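Re: [hand-grippers] Anyone tried the Clirar kit? (long reply)

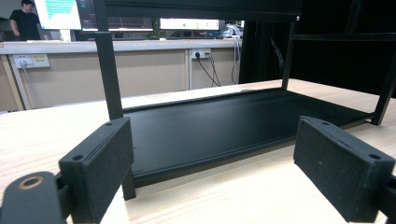 Posted by Leonor Fonseca, 2019-09-22

Hi Nnamdi, and hello to everybody else who has been asking me off-list,

I promised a proper answer and then let it slide, so please forgive me, and please get yourself a cup of coffee before you start, as I've never managed to write a short message to this list in my life. I'll put Nnamdi's note in first so that people who joined recently know what we're talking about.

Nnamdi Idahosa wrote:

> Hello all. We're a small group and we're thinking of buying the Clirar
> hand-held gripper kit from Carrilho, mostly to record people doing
> shelf and rack tasks so we can train on them later. The brochure is
> lovely but it doesn't tell me much. What I'd like to know:
>
> How are the finger pads to live with? We had a different kit before
> and the pads worked themselves crooked all the time.
>
> Is the camera view usable once the fingers are in it, or do they
> block the thing you're reaching for?
>
> How tired do people get? Ours would be holding it for most of an
> afternoon.
>
> And is the service plan worth paying for?
>
> Any experience welcome, good or bad.
> Nnamdi

So, the pads. We have the plain black ones, the flat rectangles, and each is held on with two small screws. I like them very much. They do loosen, I won't tell you otherwise, and the first week we had one that had turned just enough that a thin object would slide out at the bottom. Inês Amaral took it off, cleaned the seat, put it back with a drop of the mild thread glue, and we've had no trouble with that one again. What I would do in your place is check both sides every morning before the first recording. It takes less time than finding the key. (Buy a second key. Tie the first one to something.)

The matte finish shows dust, and you will see a light speckle on the pads in your recordings after a day of use. It made me a little fussy at the beginning and I kept wiping them down between takes — now I do it at lunch and again when we pack up. Our grip results were no different either way.

On the camera view, the picture at the top comes from the kit's own camera, with the black rack we've been using for most of our tasks standing on the table. You get one finger at each lower corner and the open gap between them, and the rack beyond. For me that is a good layout, as the gap is where I want to be looking, but please notice how the left finger hides part of the rack's slim front post. That's a real limit with anything tall and thin. Sutrisno Latuheru, who does most of our recordings, has gotten into the habit of coming in a few degrees from the side when he needs to reach past a post, and the takes he does that way are much easier to label afterward. The straight-on ones we often end up throwing out.

Black fingers against a black rack is also a harder case than I expected. My eyes manage fine, but the segmentation we run afterward did not, and we lost a whole batch to it, with the finger and the raised lip of the tray joined up as one blob. Carrilho sells the pads in a light gray too. I haven't tried those, so I can't say if they mark badly, but if I were ordering today I'd ask for one pair of each and see. Matilde Correia at the Flukurville workshop told me she simply stuck pale tape on her rack, and that was that! I felt rather silly for not having thought of it.

While I'm on the subject of the view, do pay attention to what is behind your table. The lens takes in a good deal more than you would think. We get the counter, the monitors, the outlets in the cabinet panels with their cables hanging down, and whoever happens to be standing back there. For our own purposes I think a busy background is healthy, and we've left it as it is. If your agreements with the people in your building are strict, though, settle that with them before you record, and go over what is up on the screens too. We had to go back and blur a good many takes, and it was a dull two days.

How tired people get depends so much on the person that I hesitate to answer. The weight is forward of the hand, and you feel it in the wrist first. Sutrisno can go on happily for a long stretch, and I'm done well before he is. We settled on sets of 34 takes with a break after each set, and we swap hands or swap people at the break. Before we did that, the last takes of the afternoon were visibly shaky and the rack got bumped more often. With a light rack like ours a bump is enough to shift it on the table, and then the whole starting position is off and you have to set it up again. I'd put a strip of grippy mat under the base. We have recorded 845 takes this way since February and kept the large majority of them, which I'm pleased with.

The trigger is pleasant, a bit stiff when new. The cable exit I don't love. It comes out just where the heel of my hand wants to rest, and I've wrapped ours with a bit of soft cloth. I wrote to Carrilho about it and got a kind reply and no promise.

As for the service plan, we took it for the first year and I've used it exactly once, when a bracket arrived with a rough bore and the finger wouldn't swing freely. They sent another in 19 days. It was a good part when it came, and the person on the phone was patient with me, but 19 days is a long time to have a kit sitting in a drawer. If you can afford it, I'd spend the money on a spare bracket and a spare pair of pads and keep them on the shelf. If you're far from anyone who can do small repairs, then the plan makes more sense. The Skekport group has it and they are very content, though they are also close enough to drop things off in person, so take that into account.

Would I buy it again? Yes, I would. It's a comfortable, sturdy tool, the calibration holds from one day to the next, and new people pick it up quickly. Our last newcomer was recording usable takes before lunch on her first day. I'd want gray pads in the box, a different cable exit, and a manual with more than 100 words on cleaning.

If you'd like to try ours before ordering, you are very welcome to come by, and bring one of your own racks if it's not too big to carry. I'd be curious to see how it does on something that isn't black! Write to me directly and we'll find an afternoon. Inês also has a short checklist for setting up the table that she's happy to share, she just asks that you send back any changes you make to it.

Warm wishes to all of you,
Leonor

P.S. Nnamdi, you mentioned crooked pads on your old kit. If you still have it, look at whether the screw holes have gone oval. Matilde had the same complaint with hers and that was the cause.

Contact the list owner | © 2019 hand-grippers mailing list | Back to top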